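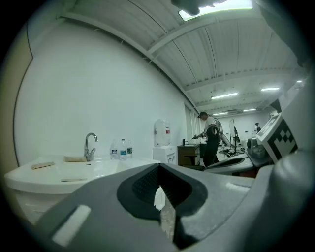
Dorkdale's evening robotics class has spent most of the spring teaching a machine to do chores, and anyone who has dropped in lately will know that the teaching is done almost entirely by hand. The class calls its project Purkik, a name that came out of a very long first meeting and that no one has been able to shake off since. The idea is that a robot can learn to open a drawer or pick something up from a sink by studying recordings of people doing it, so the students pick up gray grippers with square black-and-white markers on them and go about the room doing ordinary household jobs, slowly and over and over. The sink with the gooseneck faucet has become a favorite corner for it, partly for the tricky rounded edge of the basin and partly, I suspect, for being close to the water cooler on a long evening.

The class was started in December by Nuala Ó Gríofa, who taught middle school science for years before moving over to adult and youth evening courses. She had 14 students sign up for the first term and expected to lose half of them once the soldering was over and the patient part began. She has kept every one, and a couple of them have started turning up early to set out the equipment before she gets there, which she says has never happened to her with any subject before!

"They came in wanting to build an arm that moves, and of course we'll get to that," she told me when I stopped by. "But the arm has to learn from somebody, and right now that somebody is them. When they see how sloppy they are at closing a drawer, they get a lot more forgiving of the robot."

The work has its own rhythm. A student settles on a task, starts the timer, carries the task out at a steady pace and then stops to talk over how it went. If the fingers slipped or the drawer was pulled at a funny angle, that gets written down in the class notebook, though the recording is usually kept all the same. Ó Gríofa likes to have some of the clumsy ones in there too. Most drawer runs are short, with the better ones lasting roughly 29 seconds from the first reach to the last push, and the students have become surprisingly competitive about smoothness (speed, they were told early on, earns no praise at all).
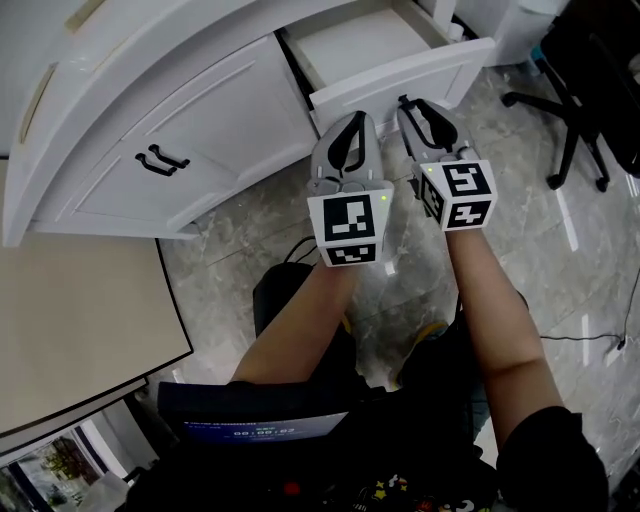 By the middle of April the class had 391 usable recordings, well past what they had hoped to have by the end of the term. Drawers and cabinet doors make up the biggest share. Picking up flat things has been the hardest job by a good margin, and there was a lively argument while I was there over whether a person should be allowed to slide a flat piece to the edge of the counter first and then pinch it, as most of us would do at home without thinking. The argument was settled in favor of sliding, after a fairly long demonstration by both sides.

What comes next is the Ševčík Cup, the regional student contest, which will be held at Grovholm later this spring. Teams bring a robot that has to put a small kitchen in order, and they are also asked to explain to the judges how it learned what it knows. Dorkdale has entered 2 teams, one made up of the younger students and one of the adults, and they will share the same recordings but train their robots separately. There's a good deal of friendly teasing going on between them already, and the younger team seems to be winning that part handily.

Before Grovholm, the class will hold an open evening on 2022-04-22, and families, neighbors and anybody else who is curious are very welcome to come by and try a gripper for themselves. You don't need to know anything about robots. Ó Gríofa says first-timers nearly always squeeze too hard, so come ready to be gently corrected by a teenager. The robots themselves won't be running that night, but the students will play back some of their recordings and talk through what they've learned.

Places for the fall term will open after the contest, and a sign-up sheet will be out at the open evening for those who'd like to be told first.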